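Bellis Community Rooms — housekeeping notes for April. This thread sets out what we ask of everyone who uses the shared tables and drawer units on the second floor. Please read to the end before your next booking. (1/13)

The gray tables are shared furniture. They are assigned by the hour through the booking sheet and belong to no group between bookings. Anything left on a table at the end of a session will be treated as left behind. (2/13)

Snacks and bottled water are permitted at the tables. Hot meals are not. Groups wishing to serve a meal should request the Brondum kitchen, which seats 28 and has its own sink and dishwasher. (3/13)

Bottles must have a cap that closes. Open cups have caused most of the damage reported to this office over the winter, including a set of swollen drawer fronts that had to be replaced at a cost of $600. (4/13)

Wrapped food should stay in its wrapper until it is eaten. Unopened bars may be placed in the sharing basket by the Undel entrance. Opened food goes in the trash, and we ask that it not be stored in the drawers overnight under any circumstances. (5/13)

Each table has a sponge. It is intended for the tabletop only. Please do not use it on floors, shoes, whiteboards or paint trays. Rinse it, squeeze it out and return it to the dish beside the sink when you have finished. (6/13)

When wiping down, clear the table first. Take off bottles, food and papers, then wipe from the back toward the front and finish with the front edge, where crumbs collect. Wiping between objects leaves rings and is the most frequent complaint from the next group in. (7/13)

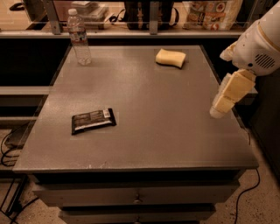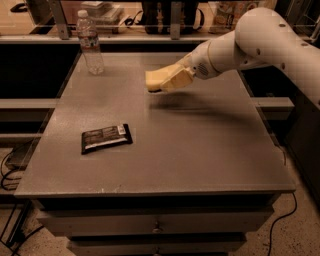
A capped water bottle and a wrapped snack bar on one of the gray tables. Both come off before the wipe-down.

The tabletops will tolerate plain water and the mild cleaner kept under the sink. Do not use scouring powder, steel wool or bleach. Light scuffs do not need to be reported. A chip large enough to catch a sleeve should be, and Glenys Meredith will arrange for it to be sanded. (8/13)

Drawers: the upper drawer of each unit holds pencils, tape and table numbers for general use. Lower drawers are assigned to groups by the season. Please pull by the knob. Several knobs have worked loose from being pulled at an angle, and a screwdriver is available at the front desk for anyone who would like to tighten one — no form is required. (9/13)

Groups holding a lower drawer should empty it by the end of April. Contents remaining after that will be boxed, labeled with the table number and kept in the Prullutus storeroom for 3 weeks. We regret that we cannot telephone each group individually. (10/13)

Recycling. Empty plastic bottles go in the blue bin with their caps on. Snack wrappers are not recyclable in our building and go in the gray bin. A number of wrappers were found in the blue bin last month and the entire load was refused by the hauler. (11/13)

Lost property from the tables is kept at the front desk. At present this includes two refillable bottles, a pair of reading glasses in a green case, a child's mitten and a quantity of knitting. Items may be claimed between 9 a.m. and noon with a brief description. (12/13)

Questions concerning the tables or drawers should be directed to Seren Gittins at the front desk. Requests for additional sponges may be left in the supply book, and they will be filled on the next delivery. Thank you for your cooperation. (13/13)

Addition to post 9: the drawer unit nearest the window is awaiting a new runner. Its lower drawer should be left closed until further notice. The tabletop may be booked as usual.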